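The adjuster's word against the policy's

She has handled property claims for 11 years, first for a carrier and now on the policyholder side, and she agreed to talk as long as her name stayed out of it. We met in the lunchroom of the building where she rents a desk. I had come to ask about notice clauses, the lines in a homeowner's policy that say how soon a loss has to be reported. I had assumed this would be a dull subject. She had a folder with her.

"Start with the word prompt," she said. "Everybody thinks they know what it means. Then they have a leak in January, they call in April, and they find out the company has its own idea."

Most policies she sees ask for prompt notice and leave it there. Courts in many states have filled the gap by asking whether the delay hurt the insurer's ability to look into the loss. If it didn't, a late call may not sink the claim. She is quick to add that this depends on the state, the kind of policy and the wording, and that she isn't a lawyer.

What has her attention lately is a new kind of language. She pulled out a renewal packet from Hesteo, a carrier that writes homes in her area, and turned to an endorsement near the back. It replaces prompt notice with a fixed number of days for water damage, counted from when the owner knew "or should have known."

"Should have known according to who?" she asked. "If the pipe is behind the dishwasher, should I have known? They'll send a man out who looks at a stain and says it's been there 39 days. I've asked those men how they get to a number like that. I have yet to hear an answer I'd put in a letter."

I said that a fixed deadline might at least be clearer for the customer. She shrugged.

"It's clearer for the denial letter. The customer never reads it. It shows up in an envelope with a new declarations page and a flyer about bundling your car."

Hesteo's packet says the change is meant to "support faster resolution." I asked whether faster reporting really does lead to smaller losses, and she gave the company that much. Water gets worse when it sits. Mold is expensive. She has seen owners wait out of plain embarrassment, or because they were scared their premium would jump, and end up with twice the damage.

"Fine, so tell people to call early," she said. "You can tell them that without taking the coverage away."

She is no kinder to the reporting apps. Punum, the one Hesteo points its customers to, lets an owner send in photos and a short description from a phone. Her complaint is that the confirmation screen says "submitted" and the policy says "notice to us or our agent," and she doesn't think anyone has squared the two. In one file she worked on, the owner had used the app the same evening. The carrier said it had no record until a phone call 4 weeks later.

"They found it in the end. It was in a queue for incomplete submissions. He'd skipped the box for the year of the roof. For a bathroom leak!"

The amount in dispute was $2319. She pointed out that no attorney wants a case that size, and she suspects the people writing these endorsements know it. When I asked if she had any proof of that, she said no. "I've got a folder," she said.

Her advice is unexciting. Call the same day and write down who answered. Follow up by email, even if the app says it's done. Stop the water, keep the broken part, and take pictures before anything gets hauled to the curb. Ask for the full policy with every endorsement, and don't accept a summary. If a denial cites a deadline, ask in writing which page it is on and how the company picked the starting date.

I asked whether state regulators might step in, given that policy forms usually have to be filed with them. She has read a few of the filings. In her view a filed form tells you it was filed. Whether a judge will enforce every word of it against a homeowner is something else, and she expects it to be argued for years.

Would she buy a policy with that endorsement herself?

"I've got one," she said. "It came with the renewal. I called and asked them to take it off and they told me it couldn't be removed. So I asked them to send me that in writing, and I'm still waiting."
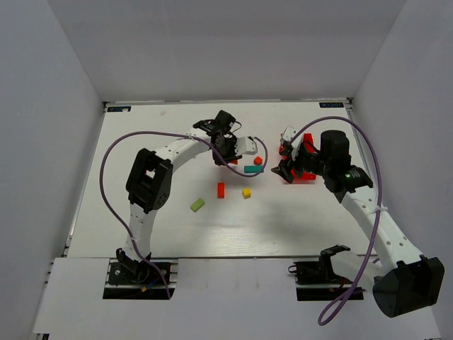 My agent says the deadline endorsement can be taken off at renewal if you ask before the new term starts, at least with my company, so I'd get a second answer before giving up. It did cost me a bit more. I also had to ask twice, and the first person I spoke to had never heard of it.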